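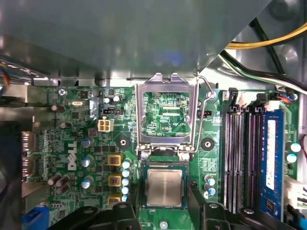
Week 4 notes: Can a machine do the chore yet?

Okay, so last time I left you with the towel question (can a robot fold one, and would you wait for it?) and a few of you wrote to me afterward, which made my week. Today I want to leave the house and go to the repair bench, because I think the bench teaches us more about why chores are hard.

Our chore is putting a processor into the motherboard of an ordinary office desktop. If you've built a PC you know the routine. Lift the lever, open the metal plate, hold the chip by its edges, line it up, lower it flat, close the plate, push the lever down. It takes me under a minute and I'm not especially handy!

Now write that out for a machine and watch it grow. "Hold the chip by its edges" is already three or four problems. How wide do the fingers open? How hard do they squeeze? What if the chip is tilted a little in the grip? You and I fix a tilt without noticing we've done it. A gripper has to see the tilt or feel it, and then somebody has to have decided what it does next.
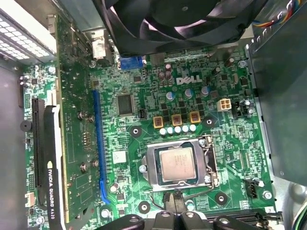
And then there's the room to work in, which I always forget to mention until somebody in the back asks. A desktop case was laid out for human hands, and not very kindly for those either. There's a fan hanging over things, there's a graphics card, there are wires that sit wherever the last person left them. Textbook examples love a bare board on a clean table. Real repair work is done down inside a box, with metal on the sides, and an arm that planned a lovely straight path has to plan another one.

Jarlath Flanagan (some of you had him for Controls) likes to split a chore into reach, grasp, place and check. I've stolen that for this course. Reach is in pretty good shape these days. Grasp is fine if you know the part. Place is where the money goes, and check is the one people leave out of the budget. Please write those four down, they come back in the June problem set.

One more point on grasp. A processor is a friendly shape, flat and stiff and square, with a metal lid. Compare it with a sock. You'd think the chip would be easy, and picking it up more or less is. But a sock forgives you if you put it in the drawer crooked, and a socket doesn't. So when you read that a robot "can handle" something, ask what happens when it's off by a hair.

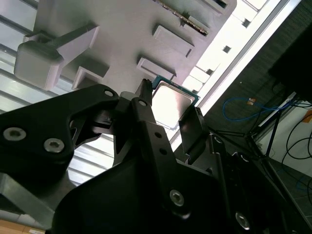
Clodagh Duggan objects that I'm grading the machine against a good technician on a good day, and that she has bent pins herself, more than once, at four in the afternoon. Fair enough! I went back and softened my slide. The better comparison is a whole shift, tired hands included, and I'd love to see more papers that do it that way.

Let's do some made-up arithmetic, just to get a feel. Say the Judside shop has 3000 boards to get through. Say the arm finishes 83 out of every 100 with no help. That sounds great until you work out that 510 boards need a person to walk over, and if each walk takes 60 seconds, that's eight and a half hours of walking over. Whether that's a good deal depends on what else the person was doing. Try it again with 99 out of 100 and see how different the job feels.
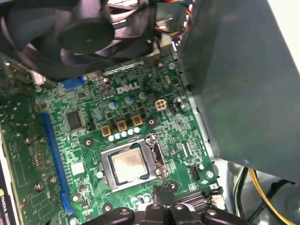 Hukmont, May 2024

A few things I added after class. Oisín Phelan asked if seating the chip is the end of the chore, and no, sorry, I stopped early. There's still the paste and the cooler and the fan plug, and each of those is its own reach, grasp, place and check. Paste is nasty. Think about how you'd check paste.

For next time, pick one chore you did this week and break it into those four parts, one page, messy is fine. Conall Foley has already claimed the dishwasher. Bring it on paper, the projector in Zelcombe is still being fixed.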